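洗濯槽の黒いカビ、粉の酸素系と塩素系どちらで落としていますか

カテゴリ:家事・洗濯 返信 8件

1 yomogi_dango
2021年9月29日
ドラム式を使って7年になります。先週から、洗い終わったタオルに黒いワカメのようなカスが付くようになりました。フィルターは毎回掃除しています。
今まで槽洗浄は年に一度、5月に塩素系の液体を1本入れるだけでした。同じことをもう一度やれば済むのか、粉の酸素系に替えたほうがいいのか迷っています。機種はBraltierの古いもので、説明書は引っ越しのときになくしました。
あと、濃い色の服にだけ白っぽい筋が残ることもあります。これは別の原因でしょうか。

2 kaidan_no_shita
ドラム式なら塩素系です。酸素系は泡で汚れをはがす仕組みなので、水を高くためられる縦型向きだと思っています。ドラムは水位が低いし、泡を検知して止まる機種もあります。
うちもBraltierで、一度粉を入れたら排水エラーが出て、復旧するまで何回もすすぎをやり直しました。

3 mugicha700
自分は逆の意見です。塩素系は汚れを溶かすだけで、厚く付いたものには届かないことがあります。カスが出てくる段階なら、酸素系を少なめにしてぬるま湯で回すほうが結果が出ました。
うちの場合は粉200グラム、40度設定、槽洗浄コースではなく通常の洗いを2回。はがれたカスは排水フィルターにたまるので、途中で必ず開けて捨てること。
ただし説明書に酸素系不可と書いてある機種では、やらないほうがいいです。

4 kaidan_no_shita
>>3
その「書いてある機種では」が大事なところで、スレ主は説明書をなくしたと書いています。まず型番を調べてメーカーのサイトで確認するのが先ではないですか。ぬるま湯で回せるかどうかも機種によります。

5 sentaku_biyori
白い筋のほうに答えます。洗剤の溶け残りか、詰め込みすぎだと思います。濃い色だけに出るというより、濃い色だから見えているだけで、白いタオルにも同じように付いているはずです。
私がやめたこと、始めたことを書いておきます。
・粉洗剤をやめて液体にした
・柔軟剤を規定量の半分にした
・紺と黒は裏返して、ほかの物と分けて洗う
・かごに入れた時点で一枚ずつ広げて、丸まったまま入れない
最後のが一番効きました。丸まった服は中まで水が通らず、すすぎが足りなくなります。
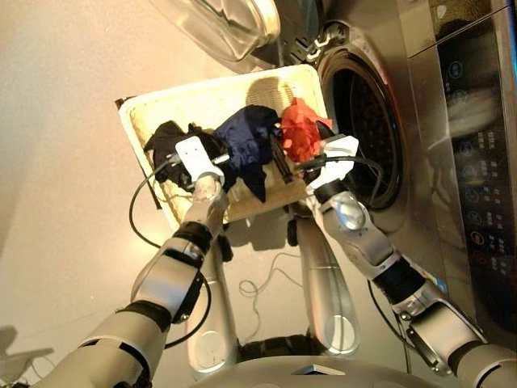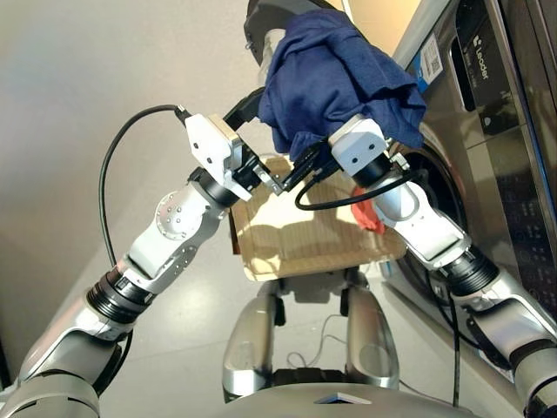
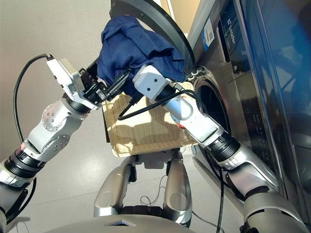
濃い色の洗濯物。1枚目がかごの中、2枚目と3枚目は紺の一枚を持ち上げたところ

赤やオレンジが混ざるときは、初回だけ別にしています。色移りは一回やると戻りません。

6 mugicha700
>>4
型番は扉の内側か本体の横のシールにあるはずなので、確認が先というのは同意します。書き方が雑でした。
それでも「ドラムは全部塩素系」と言い切るのは違うと思います。前に使っていたCisbergの機種は、説明書に酸素系の分量まで載っていました。

>>5
柔軟剤を減らすのは黒カビにも関係あります。投入口の奥がぬるぬるしていたら、そこもカビの元です。

7 tanuki_soba
7年使って年一回の槽洗浄だと、市販品ではもう届かないかもしれません。うちは分解洗浄を頼みました。ドラム式は断る業者も多いので、電話で機種を言って確認してください。
作業のあと槽の裏側の写真をもらいましたが、ゴムパッキンの裏と乾燥ダクトがひどかったです。自分では手が入らない場所でした。
それ以来、洗濯が終わったら扉を開けておく、洗う前の服を中にためない、この二つだけ守っています。

8 sentaku_biyori
>>7
扉を開けておくのは私もやっていますが、小さい子や猫がいる家は気をつけてください。中に入ってしまう事故があります。開けっぱなしにできないなら、月に一度は槽乾燥を回す手もあります。

9 yomogi_dango
返信ありがとうございます。型番は扉の内側に貼ってありました。メーカーのサイトで説明書を見たところ、酸素系は使用不可、塩素系の槽クリーナーを使うようにとのことでした。粉を買う前に聞いてよかったです。
今夜、槽洗浄コースで回してみます。投入口の奥は指を入れたらぬるっとしたので、引き出しごと外して洗いました。
白い筋のほうは、柔軟剤を減らすところから試します。それでもカスが止まらなければ分解洗浄の見積もりを取ります。tanuki_sobaさん、料金は業者によってかなり違いますか。乾燥ダクトの掃除は別料金になるのかも知りたいです。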